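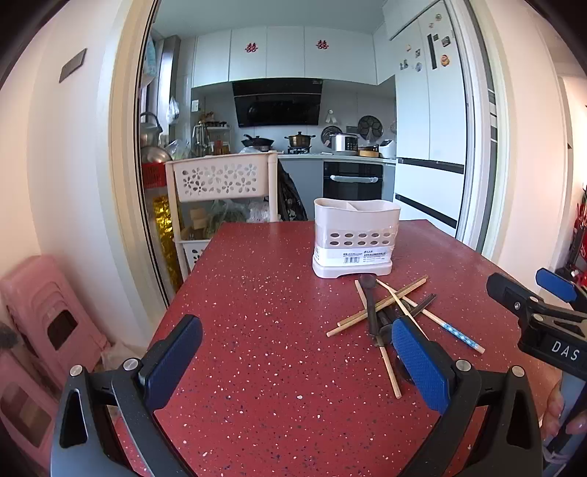

Kravets hand-held gripper kit: notes after 3 weeks

24 February 2024

The kit from Kravets arrived in two boxes, one per hand. Each box holds a gripper, a charger, a spare set of pads and a printed card with the pairing steps. I paid 1417 for the pair, before tax. Stirnia sell something close to it for 3570 with a longer warranty, and I may regret the saving.

Pads first. They are blue, textured and sit at the tips of the black jaws. On chopsticks the texture matters more than the closing force. A round stick laid flat on a hard table top tends to roll out if the pads meet it above the midline, so I now come down until the tips touch the table and close slowly. Spoons are easier. Take them by the handle, near the bowl, and they stay level on the way to the utensil holder.

Crossed sticks are still the worst case. Lifting the lower one first drags the rest of the pile along. Xuân Hứa, who did half of the recordings, works from the top down and gets cleaner episodes than I do. Her pace is also steadier. Mine speeds up towards the end of a session and it shows in the data.

The pivot screws need checking. One on my left gripper had backed out by a quarter turn after the first week, which gave the jaw a little play. The card doesn't mention it. Tudur Rosser at Kravets replied to my email the same day and told me to use a weak thread lock. No movement since.

Software is the weak part. The export tool writes one folder per take and stops without a message if the disk fills up. I lost an afternoon to that. Past 2000 takes the file list becomes slow to scroll, and there is no search. An update is promised for March.

Weight is fine for short sessions. After an hour my wrist complains, mostly from holding the handle at a low angle over the table. A higher chair helped a bit.

I would buy the kit again for table-top sorting. I wouldn't use it for anything heavier than a full mug until I've tried the stiffer jaws, which are sold separately and currently out of stock.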